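## 6. Setting up the Plollby backdrop and table covering

This section covers the Plollby backdrop, its uprights and the matching table covering, as issued from the Dandton store. It applies to indoor use only. Users of the older Zurow uprights should follow Section 7, as the locking collars are of a different pattern and the two sets must not be mixed.

### 6.1 Before you begin

Choose a level floor, clear of doorways and fire exits. The top bar stands 2,176 mm above the floor at full height, and a clear space should be kept above it for fitting the fabric. Check for low light fittings and sprinkler heads.

1. Lay the bag flat and open it fully along the long side.
2. Remove the uprights, the top bar, the two bases and the fabric roll. Leave the spare collars in the end pocket.
3. Check the contents against the list inside the lid. If any part is missing, do not proceed. Report the loss to the Dandton store, quoting stock number 376.
4. Wipe down the uprights and the tabletop with a clean cloth before the fabric is unrolled.

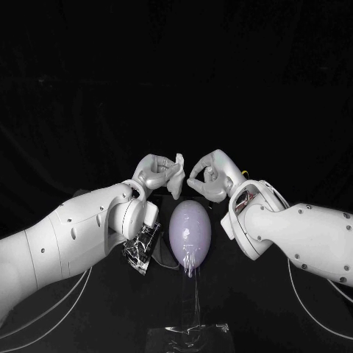
Cleaning fluids should not be used on any part of the set. Marks that do not lift with a soft cloth should be noted on the return slip and left for the store to deal with.

**Caution:** Two adults are needed to raise the top bar. It must not be raised by one person standing on a chair or table.

### 6.2 Raising the uprights

1. Place the bases so that the feet point towards the front and the back.
2. Drop one upright into each base and turn it to the right until it stops.
3. Fit the top bar across both uprights while they are still at their lowest setting.
4. Loosen the collars, raise both sides together in short stages, and tighten each collar by hand.
5. Place a sandbag on each rear foot.

**Note:** The collars are designed to be tightened by hand. Pliers will split the inner ring, and the hirer will be charged for a replacement.

Small fittings are supplied in clear packets and should stay in them until wanted. Read the label before opening. Packets marked "Tu" hold fittings for the smaller Tu stand and will not grip the Plollby bar, although they are close in size.

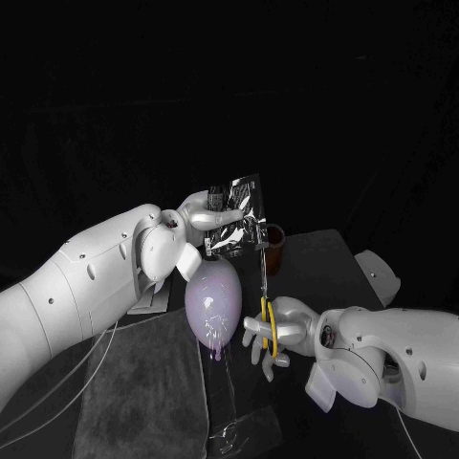

*Clear packet with printed label. Keep the label with the set.*

### 6.3 Hanging the fabric

1. Unroll the fabric face up on a clean surface. Do not drag it across the floor.
2. Clip the middle of the top hem to the middle of the bar, then work outwards to each end. Six clips are provided.
3. Allow the fabric to hang for at least an hour before the event. Most light folds will drop out in this time.
4. Remove stubborn folds with a hand steamer, working from the back. An iron must not be used.
5. Draw the table covering over the tabletop and tuck the corners under.
6. Set the front edge of the backdrop 51 cm behind the table.

Where cards or notices are to be laid out, place these last. Black fabric shows lint, dust and finger marks readily, and cards that are moved about after laying will leave a trail.

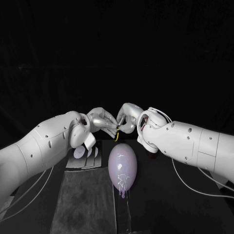 *Black backdrop behind a dark tabletop, with printed cards laid out. Faint folds of this kind are acceptable.*

**Note:** Lighting should come from the front and slightly to one side. A lamp placed directly behind the fabric will show up the hem and the bar.

### 6.4 Adding decorations

Decorations may be used with the set provided that they are light and are not pinned, glued or stapled to the fabric.

1. Agree the position of each item before fixing anything.
2. Fix only to the top bar or to the tabletop, using low-tack tape.
3. Keep all decorations clear of lamps.
4. Test each fixing with a gentle pull.
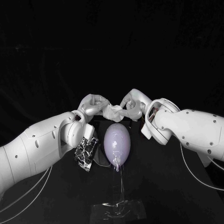
The choice of colour is left to the hirer, but dark reds, navy and brown are largely lost against black and should be avoided for anything that guests are meant to notice. Pale shades are more reliable. The lavender balloon shown over the dark tabletop stands out clearly, and a single item of this kind is often enough for a small table. Clear tape should be pressed flat - crinkled tape, like the piece on the tabletop below the balloon, catches the eye and is less likely to hold.

### 6.5 Taking down and return

1. Remove decorations, tape and cards.
2. Unclip the fabric from the ends towards the middle, with one person supporting the weight.
3. Roll the fabric on its tube. It must not be folded.
4. Lower both uprights together, then lift off the top bar.
5. Return all parts to the bag in the order shown inside the lid.

Damp fabric must be dried before it is rolled. The Dandton store does not accept returns on a Sunday. Sets left outside the door remain the responsibility of the hirer until they are signed in.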